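# Tillman Electric Steamer Pot with Stainless Steel Steaming Tray

We have been selling kitchen things out of our Jundville shop long enough to have opinions about steamers, and the Tillman is the one we keep going back to when somebody asks for a pot that will do buns on a weekday morning and then sit quietly on the counter until supper. It is a plain, friendly thing, with a cream-white base below, a stainless steel steaming section above, and a round glass lid to finish it off. If you grew up with a stack of bamboo baskets balanced over a wok (several of us did, and we still love them), you may be a little suspicious of a steamer with a plug on it. Give it a week! You fill it, you set the buns on the tray, and you go find your shoes.

## What you get

- Electric base
- Stainless steel steaming section with perforated tray
- Round see-through glass lid with a thin metal rim
- Printed instruction sheet, which is short, and worth reading once before you put it in the drawer with all the others

The plate isn't included, but any dinner plate with a gently raised rim will do nicely. We like the Studside round white one, sold separately, and we'd suggest adding it to the order if your plates at home are the deep, bowl-like kind, which collect water under the buns.

## Steaming buns in it

Most of the people who buy this pot buy it for buns, so we'll talk about buns. Ready-made frozen ones can go straight in from the freezer, and in our kitchen the medium-sized ones take 19 minutes from a cold start. Homemade ones that have had their second rise want less, and we begin checking at 9. Leave more room between them than seems necessary. They puff up as they heat, and two that touch will tear each other's skins when you pull them apart, which doesn't hurt the taste one bit but does annoy whoever spent the afternoon pleating them.

A square of parchment under each bun is a good idea if your dough is on the sticky side. You can also wipe the tray with a few drops of oil and skip the paper altogether. Have the plate ready beside the pot before you lift the lid, and let the lid rest flat on the table while you move everything over.

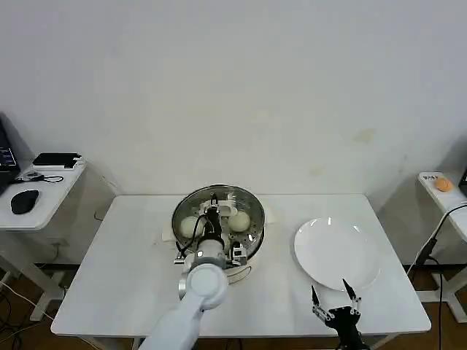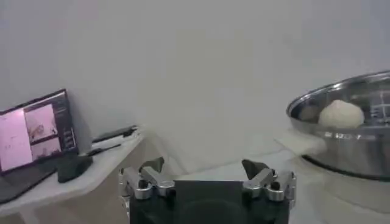
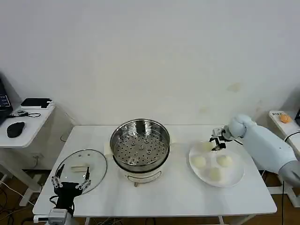 *Tillman steamer: two buns on the tray (first photo), the table with the laptop (second), and four on the plate with the glass lid set down at the left (third).*

## Things customers ask us

**Can I steam other food in it?** Of course. Broccoli, sweet potato in thick slices, dumplings, a small piece of fish on a saucer, eggs in the shell. Delicate leafy things are better laid on a bit of parchment so they don't slump into the holes, and anything saucy should go in a shallow dish.

**How much water does it take?** Fill to the line inside the base and no higher, or it will bubble up through the tray and leave you with soggy bottoms. For a long session, pause and top it up with water that is already hot, so the steam comes back quickly.

**Is it hard to clean?** The tray and the lid can go in the sink with warm soapy water and a soft brush for the perforations. The base has the electrical parts in it, so wipe that with a damp cloth and please don't dunk it. If you have hard water, as we do here, a splash of white vinegar and a short simmer every month or so will take care of the scale. Rinse it twice afterward unless you enjoy a sour bun.

**Will it tip?** It's happy on any flat, level table. Keep it a little way in from the edge and out from under wall cabinets, since the steam goes straight up and will lift paint and swell a cabinet door in time.

**Do you sell the lid separately?** Yes, we do, and the tray too. Lids get dropped. Write to us with your order number and we'll see what's on the shelf.

## Ordering

Ships from our Jundville stockroom in a double carton. Orders placed before noon on a Monday generally leave the same day, and the rest of the week we're a day behind that. The last delivery of 1,000 pots sold through faster than we'd planned for, so we have brought in 2,000 this time, and that ought to see us past February. The Dreltine bamboo tongs are back in stock as well, and they are gentle enough on a soft bun that you won't leave dents.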